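How Do You Teach a Robot to Put Away Fruit?

A robot doesn't know what a banana is for. It doesn't know how hard to squeeze one, either. Somebody has to show it.

One way is called teleoperation. "Tele" means far away, so the word means working a machine from a distance. The distance can be very small. Sometimes the person stands right beside the table and holds a controller with a handle and a claw of its own.

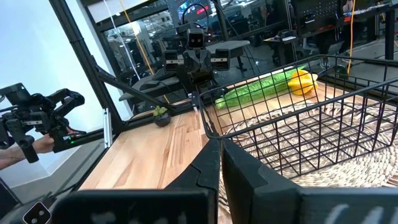

When the person moves the controller, the robot arm moves too. When the person squeezes the handle, the robot's fingers close. The computer saves all of it: where each joint was, how wide the fingers were, and what the cameras saw. One saved try is called a demonstration.

A beginner's job might be to pick up a piece of fruit and set it in a wire basket. That sounds easy, but think about how your own hand does it. You reach, slow down, close your fingers, lift, and let go at the right spot. The robot has to learn every part. 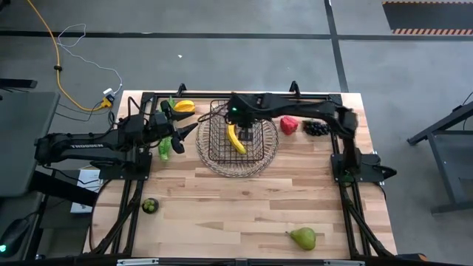
One demonstration is not enough. A robot may need 200 or more, with the fruit moved to a new spot between tries. If the banana always starts in the same place, the robot may only learn to reach for that place.

Mistakes can help too. If a person drops the fruit and picks it up again, the robot can learn how to fix a drop.

Try it at home: ask a friend to close their eyes, then guide their hand to pick up a spoon and put it in a bowl. Go slowly.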